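Akosik Builders Board > Data Collection > Steamer bun task: how picky are you about demos?

farkunlow_fan
Posted 23rd July

We're up to 784 episodes of buns and steamer, two arms, teleoperated, and I need to know whether I'm throwing out too many. House rule so far: any fumble and the episode goes in the bin. The bin is doing very well. 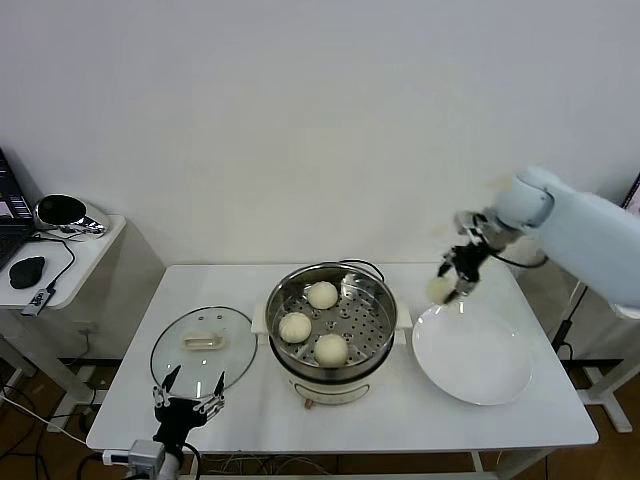
My main worry is the transfer itself. Half my operators go for a tidy fingertip pinch, like the right hand has on that bun over the plate, and the other half grab it like a doorknob. Both get the bun moved. Do I pick one grip and enforce it, or let the policy sort it out?

pakora_dave

Keep both. Label the operator in the metadata and move on with your life. We did 3264 episodes on the Pakora cell with one grip only, and the first time a bun sat a bit crooked the policy hovered over it like a man looking for his glasses.

ellis_bench

Disagree with Dave, as is traditional. Two grips with no label the model can see gives you an average of two grips, and the average is a squashed bun. Pick one until you have a baseline that works. Then get fancy.

Also, check your wrist views before you blame the operators. White tray, white table, white wall. Your model is being asked to find an egg in a snowstorm.

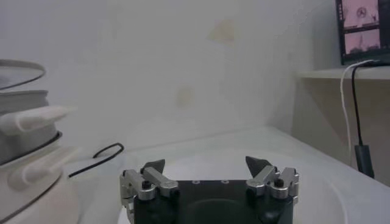 Wrist view, fingers open, nothing between them.

farkunlow_fan

Fair. I asked about a colored mat in May and was told it would "spoil the realism." The kitchen we're supposedly copying has a green counter.

Iestyn Morgan

Put the mat down and vary it. Ours changes every 14 episodes, whatever is in the drawer, including one tea towel with a lighthouse on it. On the fumbles, I'd stop binning them. A slip followed by a good regrasp is worth more to me than another perfect pick, as long as the operator doesn't sit there thinking for ten seconds in the middle.
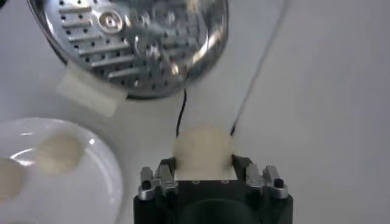 Long pauses are what really hurt us. The policy learned to pause too, beautifully, with great feeling. We now trim anything where the arm stands still and nobody is closing a gripper.

ellis_bench

Trimming is fine. Keeping the slips is fine if you tag them. What I won't accept is a pile of slips called "diverse data" in the weekly report.

pakora_dave

I feel seen.
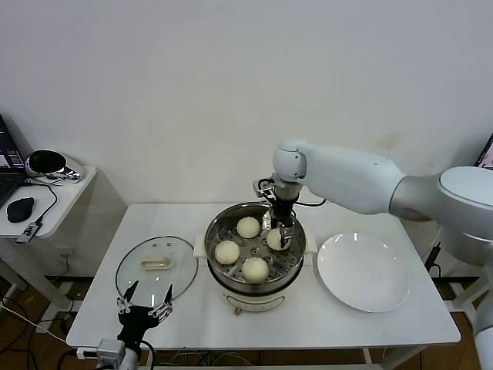 Start states matter more than any of this, if you ask me. Count how many of your episodes begin with the buns in the same pattern. With four on the tray, back, left, front and right, and the gripper down at the right-hand one, I'd want that first pick spread over all the positions. Ours favored the nearest bun in more than 400 episodes and then wondered what the others were for.

farkunlow_fan

Just checked. It's the right-hand bun. It's nearly always the right-hand bun. I'm off to write a randomizer and find a tea towel.

ellis_bench

One grip, though.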